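Prollcombe Police Complaints Texts – data card

Version 3. Maintained by Riku Honda and Puspita Rondonuwu. Please read the whole card before you use the files, especially the part on what we removed.

This collection contains public statements about complaints against police officers, together with the news reports that were written from these statements. It was made for people who study how a claim changes when it passes from one text to another.

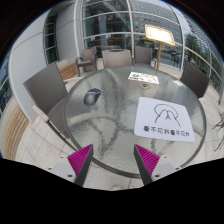
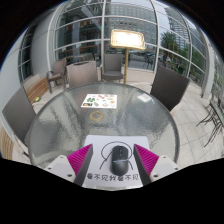
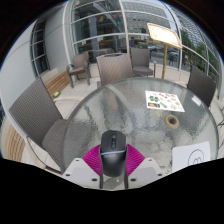

Computer mouse and round glass table, outdoors.

What is in the collection

There are 439 cases. A case is one complaint that was answered in public by a police office, a city council or an oversight board. For every case we give the statement of the complainant (if it was published), the official answer, and all news reports we could find. In total this gives some 4000 texts. All of them are in English. The shortest is a single line from a press office, the longest is a board decision with annexes.

Each case has its own folder. Inside you find the texts as plain UTF-8 files and one table, called case.tsv, with these columns:

text_id – stable between versions
case_id – the folder name
role – complainant, official, news, or other
month – the month of publication, without the day
source_type – website, newspaper, radio transcript, social media post
links_to – text_id of the text that is answered or quoted, may be empty
note – free text, written by the annotators

We do not give the exact day of publication. In small towns the day together with the kind of complaint is often enough to find a person again.

How the texts were collected

Shirley Campbell made the first list of cases from the archives of local newspapers. Mojtaba Zarei then searched for the official answers and wrote the scripts that remove page menus, advertising and reader comments. The scripts work well for newspapers. For council websites they sometimes remove too much, and the last paragraph of a statement can be missing. If you see this, please send us the text_id.

Radio transcripts were taken as the stations published them. We did not correct them, so names of streets may be spelled in different ways inside one case.

Annotation

For 1000 texts we marked the passages where one side describes the behavior of the other side. The labels are: polite, rude, violent, false claim, refused to cooperate, other. Two annotators read each text separately, and Njål Söderlund decided where they did not agree. The annotation was done with the Gritik tool. Its export files are in the folder gritik_raw, and the converted files are in the folder labels. If the two are different, use the converted files.

The label "false claim" means only that the writer calls the claim false. It says nothing about whether the claim was true. We have seen this label used wrongly in two student papers, therefore we repeat it in the file labels/README as well.

What was removed

Names of complainants and of officers were replaced by codes (C1, C2, P1, P2 and so on). The codes start again in every case, so P1 in one folder is not the same person as P1 in another. Names of press officers and spokespersons were also replaced, although they speak in a public role. We discussed this for a long time, and users who need these names can ask us.

Cases with complainants under 18 years are not included. Cases where a court has ordered that the report must be taken down are removed in the next version after we hear of it.

Known problems

Newspapers with a free archive appear much more often than newspapers with a paid one.

In the folders Havlíček and Lurkach (named after the two law offices which gave us their press cuttings) the column source_type is not filled in completely. The texts there were scanned, and you will find errors such as "oflicer" and "cornplaint".

Some news reports are nearly the same, for example when several papers print the same agency text. We kept all of them, but the note column says "near copy". Please remove them before you train or test a classifier, otherwise your results will look better than they are.

Changes from version 2

The column links_to is new. The month was wrong in a number of cases from July and is now corrected. The label "aggressive" was merged with "violent", as the annotators could not keep them apart.

License and contact

The labels and tables may be used freely if you name the collection. The texts belong to their publishers and are given for research only – do not put them online again. Requests for removal go to Puspita Rondonuwu, with the case_id in the subject line. Questions about the scripts go to Mojtaba Zarei.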